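How I write house rules for a robot cell that takes computers apart

I get asked for our rules sheet a lot, usually by somebody who has just bought an arm, bolted it down and then noticed that the manual is a very thick book about everything except their job. So I'm going to walk you through how I put mine together for the teardown cell at Turkgate. You can copy the bits that fit and throw the rest out. It won't replace the risk assessment (you still have to do that, sorry!) but it's the thing people read when they walk up to the bench, and a sheet that gets read beats a binder on a shelf.

One warning before we start. I'm writing about a small collaborative arm working on desktop computers, with a person close by most of the time. If you've got a big fenced machine, your rules start somewhere else entirely.

Step 1: Watch the job before you write anything

Sit by the cell with a notepad for a whole shift. Don't write rules yet, just write down every time a hand goes near the arm and what the hand was doing. When I did this in April I thought I'd fill half a page. I filled the page and the back of it, and most of it was little stuff, people moving a cable or straightening a case or picking up a screw. The big dramatic hazards were already covered by the arm's own safety settings. The little stuff wasn't covered by anything.

Step 2: Sort your notes by who is moving

I use three headings: robot moving, robot holding, robot parked. You'd think two would do it, but the middle one is where we had most of our muddle. When the arm is standing still with a part in its fingers, it looks finished, so people reach in. It might be waiting on a timer, or on a signal from the next station, and then off it goes.

So our first rule is this one: a robot that is standing still is treated as moving until the person at the bench has stopped the program on the pendant. Pausing the program from the pendant counts. Seeing that it looks calm doesn't count.

Step 3: Write the power rules for the thing on the bench

Everybody remembers the robot's power and forgets the computer's. Ours go like this:

Unplug the power cord from the computer before the case comes into the cell, and leave the cord outside the cell.
Hold the power button in for 10 seconds with the cord out.
Take the side panel off by hand and look inside before the arm is enabled.
Never open the power supply. It comes out as a sealed box and goes into its own bin.
If you don't know whether a machine has been through the first two lines, start over from the top.

That last line gets the most grumbling, and I've kept it every time. It costs you less than a minute.
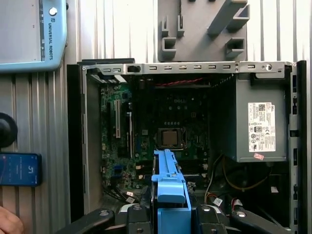
Loose wiring gets its own section on our sheet, and I'd put it on yours too. A desktop case is full of soft things that don't stay where your program thinks they are, and a taught position that was fine on the last machine can be a snag on the next. Look at the yellow and black bundle looping down under the power supply, or the thin red and black pair strung along just below the top rail. Either one is easy to overlook when your eyes are on the blue bracket in the gripper. Our rule is that the operator traces every cable between the start point and the end point of a move with a finger, robot stopped, before running that move on a new model of computer. Anything that crosses the path gets tucked or unplugged, or you teach a higher approach.

Step 4: Set the speed rules in plain numbers

"Run slowly" is useless. Slow to me is not slow to you. We write percentages on the sheet, the same ones you'd see on the speed slider:

First run of any new or edited program: 10 percent, hand on the stop.
Second and third runs: 20 percent, hand on the stop.
After that, the working speed from the risk assessment and nothing higher.

Edited means edited, by the way. If you moved one waypoint by a hair, you're back at the first line. I've had this argument with some very good programmers, and I've also watched a very good programmer drive a gripper into a rail after a change so small he didn't bother saving it under a new name.

And please remember that the slider is a convenience. The limits for speed and force that protect people live in the safety configuration, behind the password, and the sheet should say who's allowed to change those. On ours it's 2 people, and their job titles are printed next to the rule so nobody has to guess.

Step 5: Gripper rules

These are short, but I'd fight for each one.

Take hold of plastic parts by their thickest section, with the lowest grip force that holds through the full move.
No gripping by a cable or a connector, ever, even if it works.
Anything sharp goes in the fingers only if the risk assessment says so. A bent metal bracket that's harmless on the bench is a different animal on the end of an arm.
On a stop, the gripper keeps hold. Test this at the start of the week, over a tray.
Check the finger screws for looseness every morning.

If your cell swaps tools, add a line about where the spare fingers and fixtures live and who puts them back. We borrowed that one from the Skitwood site after a visit there, and it saved us a lot of rummaging around inside the work area.

Step 6: Bench and body rules

Sleeves up or buttoned, long hair tied, lanyards off. Phones and mugs go on the shelf outside the marked line. The pendant hangs on its hook whenever it isn't in your hand, with the stop button clear, and nothing gets hung over it. Ground yourself with the wrist strap when you're handling boards that will be reused, but take the strap off before the arm is enabled so you aren't tied to anything near it. That last part I'd left out of my first draft completely, and it was one of our newest operators who caught it.

Step 7: Get it onto one page and test it on a stranger

My first version ran to nearly 7 pages. I called it Pumphrey, after the old filing system it was stored in, and I don't think a single person got to the end. The version we use now is one side of paper in big type, laminated, fixed at eye height beside the pendant. All the reasons and the references to standards sit in a separate document for people who want them (and for the auditor, who definitely wants them).

To test it, hand the page to someone from a different department and ask them to tell you what they'd do if the arm stopped halfway through lifting a part. If they say "press stop, then look," you're in good shape. If they say "pull the part out," go back and rewrite step 2, because that's the section that didn't land.

Step 8: Decide when it gets changed

Put a review date on the bottom. Ours was last reviewed on 5th May. We also change it after any near miss, any new tool and any new kind of computer coming through the door. The small all-in-one units we started taking from Flilska needed two extra lines, both about the screen glass, and I'd rather add two lines than pretend the old sheet covered it.

Old copies come down the same day the new one goes up. Check the inside of cupboard doors, that's where mine always turn up.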